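Countertop

A countertop, also called a counter, a worktop or (in parts of the English-speaking world) a benchtop, is a raised, flat, level surface built for work in kitchens, bathrooms, shops and workrooms. It usually rests on cabinets and is meant to be used standing up, which sets it apart from the table, although the two have borrowed from each other for so long that the line between them is often a matter of family habit.

History

For most of its life the kitchen did without one. Cooks worked at a big central table, and that table did everything – bread was kneaded on it, poultry was plucked on it, children did their lessons at one end while supper was being made at the other. Storage stood apart, in dressers and pantries, and a good deal of the working day went into walking back and forth between them.

The long, unbroken counter came in with the fitted kitchen of the twentieth century, when designers began to think about the steps a cook takes and to set the sink, the stove and the cupboards along one line. Once the cupboards were all one height, it made sense to lay a single top over them.

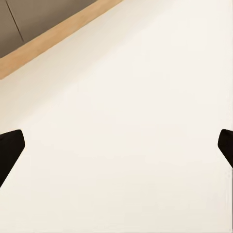 Not everyone was pleased with the change. The household writer Catríona Heffernan, in her fond and rambling book The Standing Cook, argues that people lost something when they turned to face the wall, and that the kitchen island is really the old table come home again, a little taller and with drawers in it.

Materials

Wood is the oldest choice and still a well-loved one. It is kind to dropped cups and can be sanded when it gets scarred, but it wants oiling and doesn't care for standing water. Stone is hard, heavy and cool, and bakers have long favored it for pastry. Laminate, made from layers of paper and resin pressed onto a board, brought cheerful colors and easy wiping to a great many homes at a modest price. Tile, concrete, stainless steel and man-made stone all have their followers too.

Edges and trim

The edge takes more knocks than any other part of the top, and so it gets special care. It may be squared, rounded over, beveled, or covered with a strip of another material, either to match the surface or to stand out against it.

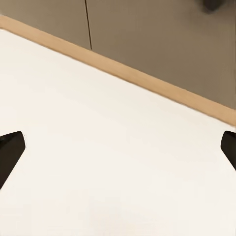 A white top with a light, wood-toned edge strip.

Rounded edges are gentler on hips and elbows, and they are often suggested for homes with small children. Square edges look crisp but chip more readily in brittle materials.

Backsplash

Where a counter meets a wall, the wall is commonly given a covering that can be wiped clean. This backsplash may be only a few inches tall or may run all the way up to the cabinets, and since it seldom has to bear any weight, people tend to be braver with its color than they would be with the counter itself.

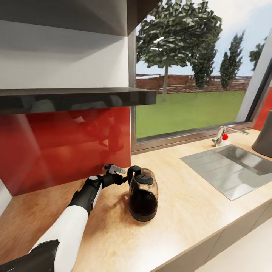
Glass kettle on a wood-grain countertop, with a glossy red backsplash.

Care

Most tops need little more than a soft cloth, warm water and mild soap. Trivets and cutting boards are worth using on nearly every material, even the ones sold as tough. Spills of wine, coffee or lemon juice should be wiped up promptly from marble, which can stain and can also be etched by acids.

See also: Butcher block; Kitchen cabinet; Kitchen island; Sink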